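Oct 29, 2023, posted by Rhiannon Maddocks

Cedar or fiber cement for the north wall?

Finally pulling the old vinyl off the back of our place on Garwood and I'm so excited! Leaning cedar, gap behind it, furring strips and all. Has anyone run boards vertically?
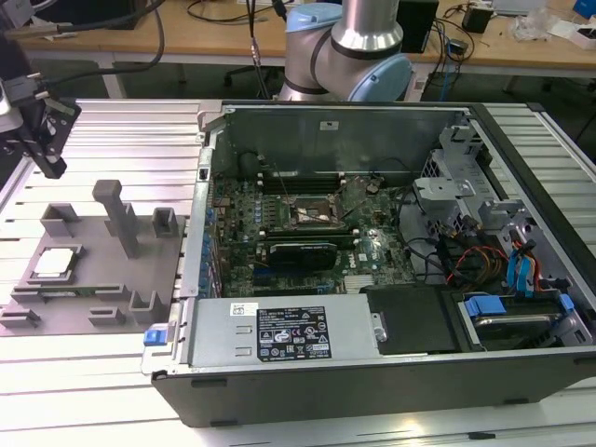
Re: furring strips

hjiang: Vertical looks great! Run your strips sideways and bevel the tops so water drains. I did mine in February with four-inch boards and love it.

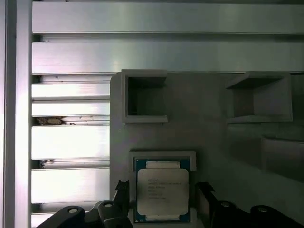 Stainless nails too, please. Galvanized left black streaks on my cedar.

slaoui_h: Gotta disagree on cedar for a north wall. Mine went green in nine months. Fiber cement, painted, and you're done. 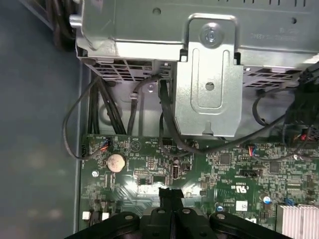

Did you prime the cut ends?

Only on the front side, so maybe that's on me. I'd still pick fiber cement.

shaohua_g: Oh, prime all of it, back too! My cedar faces north and it's still gorgeous after eight years (I wash it every spring).

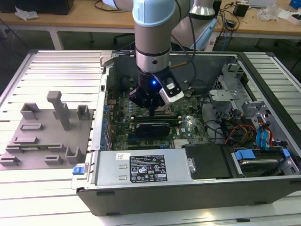
Open case on the bench

Rhiannon Maddocks: Okay, cedar it is, backs primed. Hala, I'll report if it turns green!

8 replies · 4 shares

Recent threads
Window trim before or after siding?
Bug screen at the bottom gap
Hovomura stain on old pine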